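How to Get Candle Wax Out of a Shirt (and Most Other Things)

I have burned candles in my house for years, and for years I have blown them out like a kid at a birthday party, which is how wax ends up on people. Last July I got a whole tablespoon of it down my sleeve, from one of those fat Dendoneo pillars that smell like figs. The shirt survived. So have a tablecloth, two pillowcases and a pair of my husband's work pants, so I feel pretty qualified at this point!

Everything below is for cotton, linen and sturdy blends. If your tag says silk, wool or "dry clean only," scrape off what you can and take it in. I've never had the nerve to iron wax out of silk and I'm not starting now.

What you'll need

A butter knife or an old gift card
Ice, or some room in the freezer
Brown paper bags with no printing on them, or plain white paper towels
An iron
Liquid dish soap
Oxygen bleach powder, if the wax was dyed

Step 1: Leave it alone

I know. You want to wipe it. Wiping warm wax just shoves it down into the weave and makes the spot twice as big. Let it go hard. If you're in a hurry, put the whole shirt in a bag and stick it in the freezer for 30 minutes while you do something else.

Step 2: Crack and scrape

Bend the fabric back and forth over your finger and the wax will start to flake. Get the edge of the knife under it and lift, working from the outside of the spot toward the middle. Go gently on knits, they snag. I do this over the trash can because those little crumbs get everywhere, and if one lands in the carpet you'll be reading a different tutorial. You won't get it all this way, and you don't have to. You're after the thick part.

Step 3: Spread it out

Lay the shirt out with one layer of paper bag underneath the spot and another inside the shirt, between the front and the back. This is the part I skipped the first time and I ended up with two stains, front and back, like a matched set. The area around the wax needs to be flat. The rest of the shirt can be as rumpled as it likes.
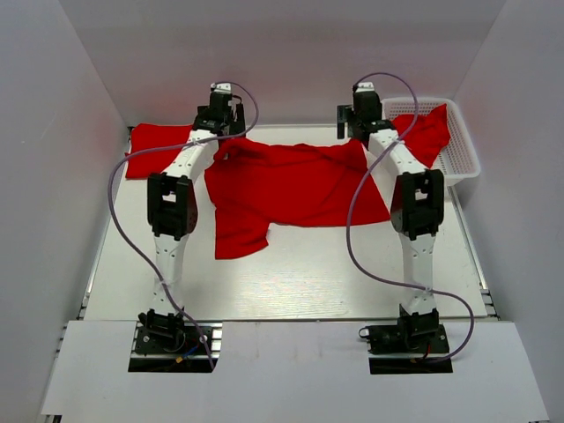
Red garment laid out on a white tabletop. Only the stained part needs smoothing.

Now put a third piece of paper on top of the wax. Check that there's no ink on it anywhere, grocery store logos included. My friend Zyanya Montes ironed half a coupon onto her good napkins and you can still read it if the light's right.

Step 4: Iron, very briefly

Set the iron to low or medium with the steam off. I use an old Serrano that only really has two settings anyway – warm and alarming – and warm works fine. Press for a few seconds and lift. You'll see a greasy patch show up on the paper. Move to a clean bit of paper and do it again, and keep going until the paper comes away dry. Don't slide the iron around. You're blotting with heat, and sliding smears it.

Step 5: Deal with the shadow

What's left is usually an oily mark, plus color if the candle was dyed. Rub in a few drops of dish soap with your fingers and leave it for ten minutes, then rinse with the warmest water the tag allows. For dye, I follow that with a soak in oxygen bleach, mixed however the tub tells you. Mine's from Destel and the scoop is useless, so I use a real tablespoon. Test it on an inside seam first, especially on reds and navies.

Step 6: Wash, then look before you dry

Wash as usual. Then hold the shirt up to a window before it goes anywhere near the dryer, because dryer heat will set an oily mark for good. If you can still see something, go back to Step 5. The tablecloth took me 3 rounds and I had completely given up on it by Sunday.

A few things people have asked me

Does a hair dryer work instead of an iron? Sort of. It's handy for thick seams and cuffs where an iron won't sit flat, but you have to blot with the other hand and it gets awkward fast.

What about soy wax? Easier, in my experience. It's softer, so it scrapes badly, but dish soap and warm water get most of it. Beeswax is the stubborn one.

Can I rinse the wax down the sink with boiling water? Please don't. It goes hard again in the pipe – ask me how I know.

Next up on my list is crayon in the dryer drum. If you've got a method for that one, leave it in the comments, I've got a load waiting.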